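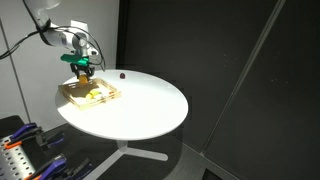
Stasier method

The Stasier method is a way to teach a robot arm to move stuff in and out of a tray by copying people. I've used it at Poltwood for a while, so this entry leans on what I know!

How it works

A person steers the arm through the job, 100 runs per object, and the model learns from the recordings.
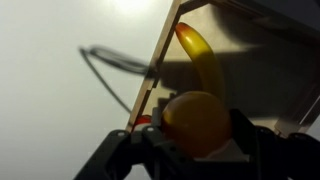

Wrist views carry most of the learning (I was surprised too). They're close, but things hide each other a lot - the orange ball covers the bottom of the banana, so the model has to guess where the rest goes.

Results

The Veltero set has 3145 runs. Training on 600 of them got us most of the way.

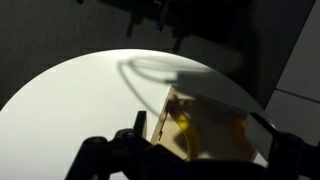 Known limits

Shadows are my pet peeve. On a shiny white tabletop they can fool the model into aiming wide, and a small round fruit sitting out in the open with a dark patch beside it is just the sort of layout I'd test first.

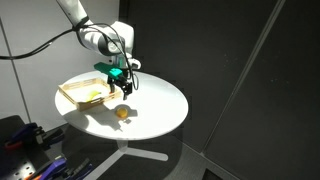 The Dimitriou variant adds a room view and retrains every 5 runs. I like it for trays, where a banana lying against shaded wooden sides is easier to sort out with a second angle.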